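Stitel Storage Rental: Frequently Asked Questions

What sizes are available?
Units come in 2 sizes, standard and large. Both are on the ground floor of the Furkeck building and open onto the loading corridor.

How do I get in?
Enter your gate code, then press the pound key. Codes are issued when the lease is signed and stay the same until you move out. The keypad locks after repeated wrong entries. Call the office to reset it.

Is the building heated?
Yes. The thermostat is set so that units stay above freezing. Humidity is not controlled.

What can't I store?
Fuel, propane tanks, paint thinner, live plants, food of any kind, and tires without rims. The full list is in section 7 of the lease.

Is my property insured?
No. Tenants must carry their own policy with coverage of at least $2000. Send proof to Yesenia Manríquez in the office before moving in.

How should I pack small items?
Sort them by type first and label each group. Shallow baskets work for sorting, but use lidded boxes for storage.
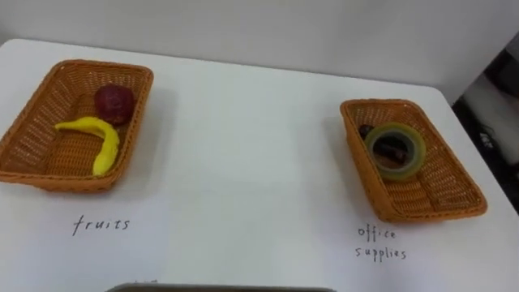
How do I end my lease?
Give 18 days' notice in writing. Remove your lock and sweep the unit. Deposits are returned by check.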